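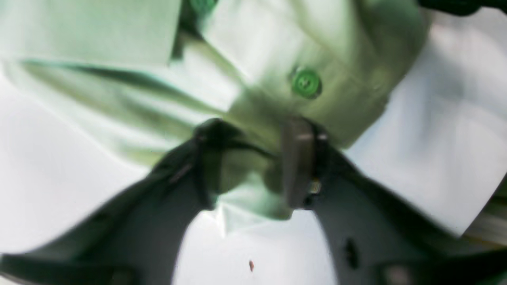 **Rapport d'avancement n° 5 - programme Masaneck**
**Objet : journée de démonstration du site de Laltstead**
**Destinataire : Mme Hanan Hattar, direction des financements, fonds Ahmadpour**
**Rédacteur : Rostam Akbari, responsable de la cellule Évaluation, société Moltmont**
**Novembre 2024**

## 1. Cadre du rapport

Conformément à l'article relatif au suivi de la convention, le présent rapport rend compte de la journée de démonstration organisée sur le site de Laltstead, ainsi que de l'état d'avancement des travaux de manipulation de textiles à cette date. Il complète le rapport précédent, consacré pour l'essentiel aux achats d'équipement et à l'aménagement du local, dont les éléments ne sont pas repris.

La journée répondait à une demande formulée par le fonds lors du dernier point d'étape : permettre aux partenaires et aux futurs utilisateurs d'observer le poste de pliage en fonctionnement ordinaire, sans scénario préparé pour la circonstance. Le programme a été établi dans cet esprit. Les séquences présentées étaient celles du plan d'essais en cours, avec les vêtements et les réglages habituels.

## 2. Déroulement de la journée

Le site a accueilli 33 visiteurs, répartis en groupes successifs. L'assistance se composait de représentants de blanchisseries industrielles, d'enseignants de la filière textile, d'agents de deux établissements hospitaliers et d'une délégation du fonds conduite par Mme Hattar. Chaque groupe a suivi le même parcours : présentation générale du programme, démonstration au poste de pliage, échange avec les opérateurs, puis lecture commentée des relevés d'essais.

La présentation générale a été volontairement brève. Les visiteurs avaient reçu au préalable une note de deux pages et la plupart des questions portaient déjà sur le travail au poste. Il a donc été décidé, à partir du deuxième groupe, d'abréger l'exposé au profit de la démonstration.

Les démonstrations ont porté sur trois familles d'articles : serviettes, tee-shirts et chemises boutonnées à manches longues. La saisie d'une chemise est l'opération qui a retenu le plus longtemps l'attention. La pince prend le tissu entre ses deux doigts, à proximité de la patte de boutonnage, et le rassemble en un pli épais ; les visiteurs pouvaient suivre cette prise sur écran, depuis la caméra de poignet. Dans cette vue rapprochée, un bouton vert vif, plus foncé que le vert pâle de l'étoffe, se distingue nettement du tissu, ce qui a facilité les explications données sur le repérage de la patte.

Un incident est à signaler. Au cours du passage du troisième groupe, le bras s'est mis en arrêt de sécurité à la suite d'un effort excessif détecté sur une manche prise sous le corps du vêtement. La remise en service a été effectuée par l'opérateur selon la procédure en vigueur. L'échange engagé à cette occasion sur la gestion des arrêts a été jugé utile par plusieurs participants, et la fiche d'incident figure en annexe B.

## 3. État d'avancement technique

### 3.1 Campagne d'essais

Depuis le rapport précédent, 349 séquences de pliage ont été enregistrées et annotées. Parmi elles, 168 concernent des chemises boutonnées, conformément à la priorité arrêtée avec le fonds. Les autres se partagent entre les serviettes, dont le pliage est désormais considéré comme acquis, et les tee-shirts, pour lesquels la mise à plat initiale demeure irrégulière.

L'annotation distingue à présent la qualité de la prise de la qualité du pli obtenu. Cette séparation, demandée par l'équipe d'évaluation, fait apparaître qu'une part importante des plis refusés résulte d'une prise comportant une épaisseur de trop. Le mouvement qui suit est alors correctement exécuté, mais sur une géométrie fausse. Les rapports antérieurs attribuaient ces cas au mouvement lui-même et surestimaient de ce fait les défauts de trajectoire. Les tableaux correspondants seront rectifiés.

### 3.2 Saisie à proximité des boutons

Les chemises présentent une difficulté particulière le long de la patte de boutonnage. L'étoffe y est plus épaisse et moins souple que sur le reste du devant, et la présence d'un bouton sous le bord d'un doigt peut empêcher la fermeture complète. Deux stratégies ont été comparées : la saisie entre deux boutons et la saisie en retrait de la patte. La première donne un pli plus droit lorsqu'elle aboutit. La seconde échoue moins souvent, mais le devant tend à glisser au moment de la levée.

À ce stade, l'équipe retient la saisie entre deux boutons comme méthode de référence et la saisie en retrait comme solution de repli. Le choix entre les deux est encore effectué par l'opérateur. Son automatisation est inscrite au plan de travail de la période suivante.

### 3.3 Perception

Les vues prises au poignet pendant les phases d'approche restent sensibles au flou de mouvement, en particulier sur les plis de grande amplitude. Une réduction de la vitesse d'approche sur les derniers centimètres a été mise à l'essai. Elle améliore la lisibilité des vues au prix d'un allongement du cycle, que les représentants des blanchisseries ont estimé acceptable pour les chemises et excessif pour le linge plat. Un réglage par famille d'articles est donc envisagé.

La question du contraste a également été abordée. Les vêtements clairs posés sur un plan de travail blanc sont ceux dont le contour est le plus difficile à extraire. Un revêtement gris moyen a été commandé à titre comparatif. Les essais seront conduits sur les deux surfaces avant toute décision, le plan blanc conservant l'avantage de rendre les salissures immédiatement repérables lors des contrôles d'hygiène.

## 4. Observations recueillies auprès des visiteurs

Les échanges ont fait l'objet d'un relevé écrit, transmis séparément. Les points suivants appellent une suite de la part de l'équipe :

- **Boutonnage.** Les blanchisseries reçoivent des chemises tantôt ouvertes, tantôt boutonnées sur toute la hauteur. Les essais ne portent actuellement que sur des chemises présentées dans un état fixé d'avance. Un lot mixte sera constitué.
- **Marquage du linge.** Les établissements hospitaliers ont demandé si les étiquettes thermocollées modifiaient la prise. Aucun essai n'a été mené sur ce point.
- **Formation.** Les enseignants souhaitent disposer de séquences commentées, y compris de séquences d'échec. L'équipe y est favorable, sous réserve de l'accord du fonds quant aux conditions de diffusion.
- **Bruit.** Plusieurs personnes ont trouvé le niveau sonore du local élevé. La ventilation est en cause plus que le poste lui-même - une mesure sera néanmoins effectuée.

Mme Hattar a par ailleurs souhaité que les prochains rapports précisent, pour chaque famille d'articles, la part des séquences ayant nécessité une intervention humaine. Cette donnée existe dans les relevés mais n'était pas extraite jusqu'à présent. Elle sera fournie à compter du prochain rapport.

## 5. Moyens et calendrier

L'exécution budgétaire est conforme au prévisionnel pour les postes de personnel et de fonctionnement. Le poste des consommables présente un léger dépassement, imputable au remplacement anticipé des garnitures de doigts. Celles-ci s'usent plus rapidement sur les tissus à armure serrée que les premières estimations ne le laissaient prévoir. Le dépassement est couvert par le reliquat constaté sur les frais de déplacement, et aucun virement entre chapitres n'est sollicité.

Le recrutement du second opérateur est achevé. Sa prise de fonction permettra de porter les essais à deux plages quotidiennes et de relire chaque annotation par une personne n'ayant pas conduit la séquence.

Un retard est constaté sur la livraison du dispositif d'alimentation en vêtements. Le fournisseur annonce désormais une remise en janvier. Dans l'intervalle, les articles continueront d'être déposés à la main, ce qui ne compromet pas la campagne sur les chemises mais reporte d'autant les essais en cycle continu.

## 6. Points soumis à l'accord du fonds

L'équipe sollicite l'accord du fonds Ahmadpour sur les éléments ci-après :

1. le report des essais en cycle continu après réception du dispositif d'alimentation ;
2. la constitution d'un lot mixte de chemises ouvertes et boutonnées, à budget constant ;
3. la mise à disposition de séquences commentées au bénéfice des établissements d'enseignement présents lors de la journée.

Une réponse écrite sur le premier point est souhaitée en priorité, le planning des opérateurs devant être arrêté avant la fermeture annuelle du site.

**Annexes transmises sous pli séparé :** A - programme de la journée ; B - fiche d'incident ; C - relevé des échanges ; D - état des dépenses.

Rostam Akbari
Cellule Évaluation, Moltmont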